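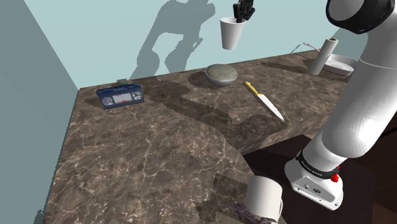
Running a simulated manipulator demonstration for visitors needs more preparation than running the same scene for yourself. Visitors will stand in front of the screen for a few minutes, ask what the arm is going to do next, and expect to see it done. This page sets out the procedure we use at the Pudamholm open day, where a kitchen counter scene runs on the large display and visitors choose which object the arm should deal with. The scene is deliberately mixed: a knife with a yellow handle, a paper towel roll, a mug near the front edge and a blue VHS cassette towards the back all share one marble worktop with a white Franka Emika arm on the right. Objects of such different shapes give visitors plenty to ask about, and they also give the operator plenty to get wrong.

What you need

One workstation with the simulator installed and a second screen facing the operator.
The Nundik scene launcher, set to the open day profile.
A printed list of permitted requests, one copy for the operator and one for the guide.
A wired keyboard. Wireless ones have dropped out in a full hall.
Two people. One drives, one talks.

Step 1. Freeze the scene

Pick the scene at least a day before and stop editing it. Save the start state under a new name and make the file read-only. Load it, let the physics settle, and compare the object positions with the saved values. If anything has moved further than your tolerance, the start pose is touching something it should not be touching. Raise the object slightly, let it settle again and save over the start state. Repeat until two loads in a row give the same result.

Check the front edge of the worktop with particular care. Anything placed close to it may be pushed off during a reach, and a drop to the lower surface usually ends the run. We leave objects there anyway, as visitors like to ask for them, but the approach path for those objects is planned from above and at reduced speed.

Step 2. Write the list of requests

Keep it to 14 requests or fewer. Each one should name a single object and a single action: lift the cassette, move the mug back, turn the knife. Avoid requests with two parts. They double the time and a failure in the first half makes the second half meaningless.

Test every request from the frozen start state, then again after each of the others has been run. This is dull work. At the last open day Guangming Ren did it with a script and logged 218 runs, and the log was what told us to remove the towel roll from the list. The grasp was sound from the start state and poor from nearly every other.

Step 3. Set the views

Use one fixed view for the visitors and a free one for the operator. The visitor view should take in the wrist, the worktop and whatever is being moved. An arm seen from close by will cover part of the worktop for much of the run; move the viewpoint until the objects on the list stay visible at the start pose, and accept some overlap after that.

Leave shadows switched on. They cost frame rate, but people judge height from them. With shadows off, visitors could not tell whether a lifted object was above the worktop or resting on it. If the frame rate falls too far, lower the texture quality first.

Step 4. Prepare the reset

Bind the reset to one key. It must do the following in this order:

Stop the controller.
Open the gripper.
Return the arm to the start pose.
Reload the object states.
Restart the controller.

If the objects are reloaded before the arm has cleared them, the solver may start with two bodies overlapping, and something will be thrown across the room. Set the physics step to 2 milliseconds for the reload as well as the run. Earlier versions of the Bangash controller used a coarser step during reload and this caused slow drift in flat objects.

Step 5. Run the session

The guide takes the request and repeats it aloud. The operator selects it, checks the plan preview on the second screen, and starts the motion. Limit each run to 270 seconds including the reset. When the limit is reached the operator resets, whatever the arm is doing.

The guide should talk during planning and keep quiet during the grasp. Chantal Petrenko, who guided in June, also suggests saying beforehand what a failed grasp looks like. Visitors who know what to watch for ask better questions when one happens.

Common questions from visitors

Is it a film? No. Move the operator view while the arm is running.

Would it work on the real arm? In part. Contact and friction are approximated, so a grasp that holds in simulation may slip on hardware.

Can I drive it? Only at the Vuluvby station, which has its own limits and a separate start state.

Faults

Arm stops half way with no message: joint limit. Reset and choose another request.
Object shakes in the gripper: grip force too high for the object's mass. Lower it in the profile – never in the live session.
Black visitor screen after a reset: the view has lost its window. Press the view key twice.

Page last checked 2022-08-09 by Nilton Apaza. Corrections to Ruwan Khondokar.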